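Si-eun Ahn
July 2, 2022
Last updated: 9:40 a.m.

1/ Okay, marble thread! I've been repainting the hallway at my place and somehow ended up in love with fake stone, so here's everything I've picked up so far.

2/ Painting wood or plaster to look like marble is called marbling, or faux marble if you're at the paint counter. People have done it for ages. Churches are full of it — go knock on a column sometime and listen for the hollow sound.

3/ My teacher is Katalin Virág, who runs a Saturday class above the Bai bakery. Her first rule is to look at veins everywhere you go. Countertops, bathroom floors, bank lobbies, shelf liner. I now have 76 vein photos on my phone and I regret none of them. 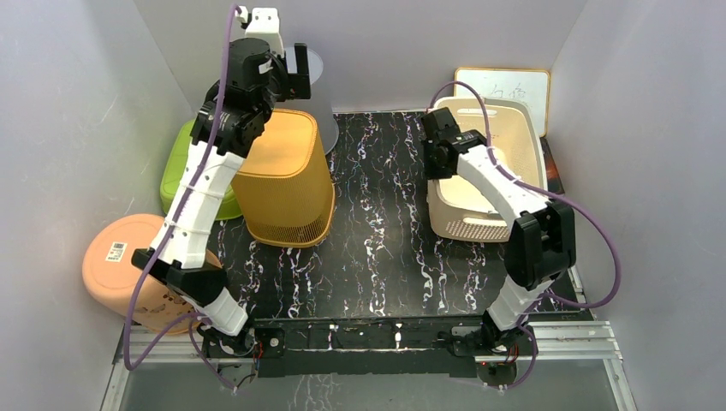 White veins on black, running mostly up and down.

4/ Black grounds are the most fun, I think. You put down a flat black, let it dry overnight, then work a thin glaze over it and pull the veins through while it's still open. You get maybe ten minutes before it starts to drag.

5/ Veins should wander! Katalin has us hold the brush way at the end and roll it between our fingers. Mine looked like lightning bolts for weeks. Then I tried it left-handed and wow, so much better.

6/ Go easy on pure white. A bit of gray in it sits back into the stone, and then you save the bright white for one or two spots where veins cross.

7/ Color! I was scared of it. Ferenc Győri (two easels over, does gorgeous greens) showed me how to touch in tiny specks with an almost dry brush and then soften them. From across the room you can't pick them out, but the whole panel wakes up.

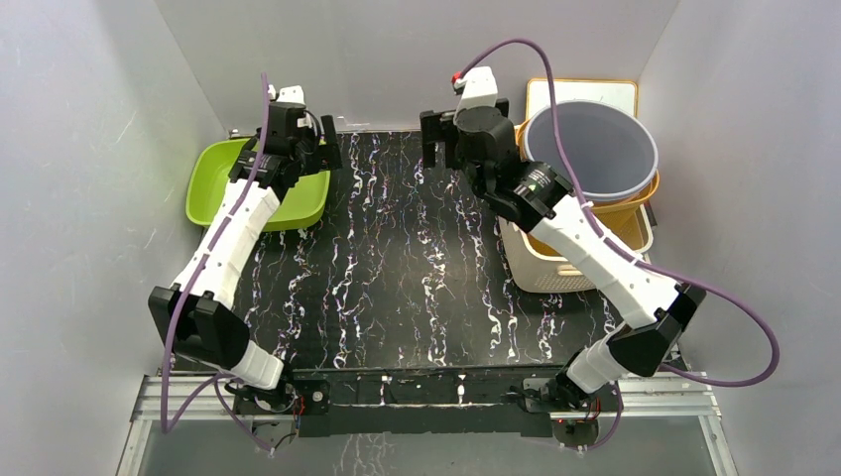

THINGS I USE

8/ A sword liner for the long veins, a cheap feather for the wispy ones, and a badger softener I saved up for. A sea sponge for clouds. Old T-shirts, many.

9/ Sandpaper: 500 or 600 grit between varnish coats, used wet. I do 2 coats of satin. Gloss looks amazing but shows every bump in my hallway, and it has a lot of bumps.

10/ Next up is the baseboard by the stairs, black with gray veins. Will post it when the varnish is on. If you've marbled anything, even a shoebox, please show me!

Recent threads
Stripping the stair rail, part 3
Which primer over old gloss?
Zoltán Balogh's woodgrain demo, my notes
Paint colors I almost bought in January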